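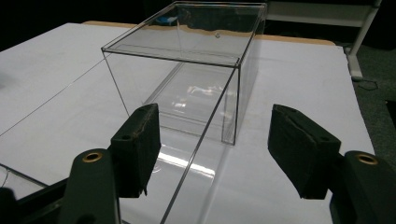 Acrylic display boxes: handling and cleaning

Oct 22, 2024

The clear acrylic boxes ordered for the Jedport and Filtstead display rooms are now in use, and several readers have asked how they should be looked after. The notes below apply to the tall rectangular type with an open top.

Unpacking. Lay a clean white cloth or paper over the table first. Grit under a panel will mark it, and grit shows up best on white. Stand the box upright and lay any loose flat piece beside it. Do not stack panels without tissue between them.

Checking. Clear walls are hard to inspect straight on. Move your head until the ceiling lights reflect off the surface, then follow the bright patch from one edge to the other. Fine scratches appear as short breaks in the glare. Hairline cracks usually start at a corner or at a drilled hole, so look at those twice.

Cleaning. Lukewarm water, one drop of washing-up liquid, soft cotton cloth. No glass spray, no spirit, no kitchen paper. Dab the inside corners dry and leave the joints alone. Dust clings to acrylic that has been rubbed dry, and a slightly damp cloth will lift it.

Lifting. Use both hands under the base. The rim is the thinnest part and should not be used as a handle.

Stock. The Wultov store holds 112 boxes, of which 97 have been checked. The remainder will be done before the end of October. Spare panels are kept flat on the lower shelves at Troncoso and must be signed out.

Boxes with a chipped rim can still be used for lightweight items if the chip is smoothed with fine wet-and-dry paper. Cracked boxes should be labelled and sent back to Wultov. Questions about sizes go to Javiera Henríquez.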